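ok so I finally switched from running to swimming this June and I have opinions. thread

Kyu-ri Kwak talked me into it. she swims 2000 before breakfast at the Oltarton pool and then goes to work like a normal person. I managed 500 on my first try and had to sit on the steps for a while

the thing I got wrong was my breathing. I was holding it the whole time my face was in and then trying to breathe out AND in when I turned my head. Kidus watched one length and said "just blow bubbles, all the time" and wow, what a difference 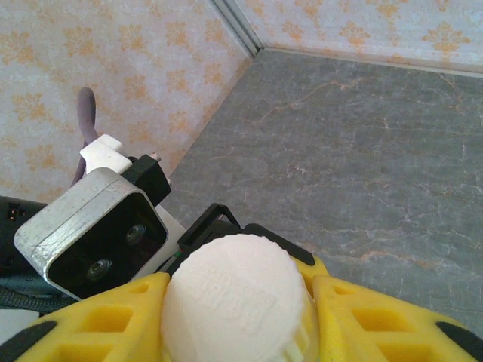
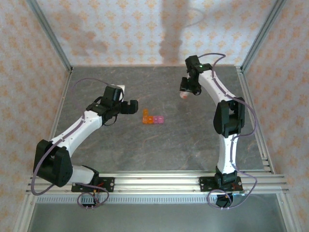
second thing - slow down. I was sprinting every length as if somebody was chasing me. now I pick a pace I could keep up while humming a song and I get twice as far

also kick less! runners kick like crazy and go nowhere (me, I am runners). my ankles are about as bendy as a brick. Sarla has me sitting on my heels in front of the TV every night to loosen them up, jury's still out

goggles: try them on without the strap first. if they stick to your face for a second or two they fit. I wasted money on two pairs before I learned that

anyway last night I did 1000 without stopping, a little after 7 pm, slow lane, got passed by everyone including a man doing backstroke. so happy. next up is the lake swim at Coltitz if Unathi will go in with me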